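Llevo desde septiembre intentando aprender a hacer pan de centeno y por fin tengo algo que contar (bueno, algo comestible). La receta es de Engelbert Mayrhofer, que tenía un horno en Skollitz y la publicó en un librito que encontré de segunda mano. Él pone 600 gramos de harina integral, 50 de masa madre y una paciencia infinita, ¡y yo de eso último voy justa!

Los dos primeros panes salieron como ladrillos. Con el tercero bajé la temperatura del horno, lo dejé fermentar toda la noche y a las siete de la mañana la cocina olía de maravilla. La miga sigue un poco húmeda para mi gusto, pero con mantequilla y rabanitos no queda ni una rebanada.

Lo que más me cuesta es no cortarlo caliente. Mayrhofer insiste en esperar un día entero y yo aguanto 2 horas, con suerte.
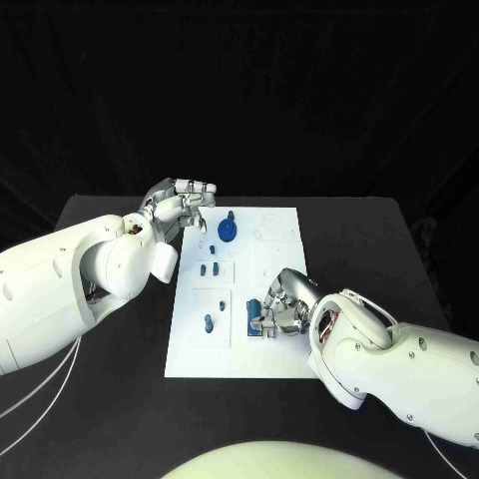

*Tablero blanco, mesa gris y cortina negra al fondo.*

La próxima vez quiero probar con alcaravea y un puñado de pipas, a ver qué tal. Si alguien tiene un truco para que la corteza no se agriete por un lado, que me lo deje en los comentarios, que los leo todos.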